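Boy, Did the Mayor's Office Read the Room Wrong

Sep 2, 2019

So our city government put out a cartoon last night making fun of the bus drivers' strike over in Mekach. A bus with a pacifier stuck in its grille, and the line "Ours still run!" By breakfast it was gone, but more than 4000 people had already shared it, and my phone would not shut up.

I was still in my bedroom when Noel Ocampo sent it to me. I thought it was a parody account! Nope - it had the official seal and everything. 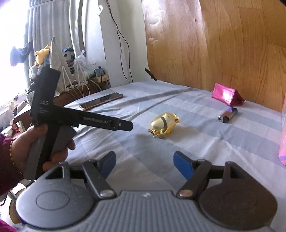
Checked or striped sheet, pale blue, lavender and white.

Anyway. The apology showed up at noon and it's a beauty. The mayor's spokesman, Renato Sebastian, said the post "did not reflect the tone we aim for." The tone! Two drivers over there were hurt on the picket line last week, and he's talking about tone like it's a piano.

Maricel Navarro, who sits on our council, at least called it cruel and asked who signed off on it. She got five lines back, and none of them had a name in it. My guess is that several people saw it and every one of them laughed.

What bugs me most is that our own drivers' contract is up in 20 days. Do you think they didn't see it? Gyula Kun drives the Villow line (he's had my route for years) and he told me the whole depot had it printed out and taped up by the time clock. 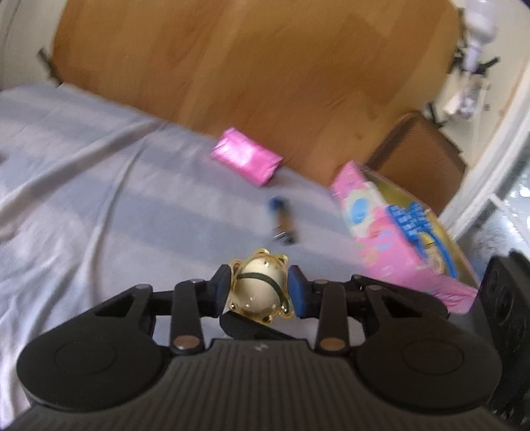 What I'd Like to See on Thursday's Agenda, If They Had Any Sense

A name, for starters. Then a real apology, sent to Mekach and to our own depot. I'm going to the meeting with Angelica Samonte and we've both signed up to speak, so come sit with us if you're free.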